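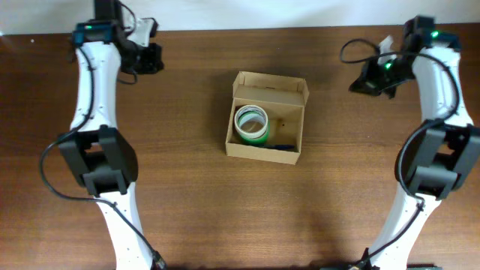
An open cardboard box with two rolls of tape inside.

Sunday, June 6, 2021

Zaltby will release its second album, "Berkarville," on the Lollard label this summer, the band said in a note to its mailing list. The record has 11 songs and runs just over 40 minutes. It was recorded in January at Van Loon, the small studio where the group also made its first album.

The first single, "County Line," is out now on the usual streaming services. It is a slow song built on pedal steel and upright bass, with a drum part that comes in only for the last verse. A second single will follow before the album, but the band has not said which song it will be.

Most of the record was played live in one room, with vocals and a few string parts added later. The band said it cut 12 songs and left one off because it sounded too much like the opener. That track will be sold as a download to people who order the album early.

Lollard is pressing the album on black vinyl only, with a lyric sheet. There will also be a CD and a digital version. The label had planned a cassette but dropped it when the plant's wait times grew longer. Early orders are open through the label's mail-order page, and buyers are limited to two copies each.

Zaltby's first album sold 3189 copies on vinyl and has been out of print since last year. Lollard said it would like to press it again but has set no date.

The band also plans one release show, in the back room at Van Loon, which holds 97 people. Mailing list members can buy tickets a day before everyone else. Doors open at seven, and the band will play the new album in order, followed by a short set of older songs. A longer run of dates is being booked for the fall.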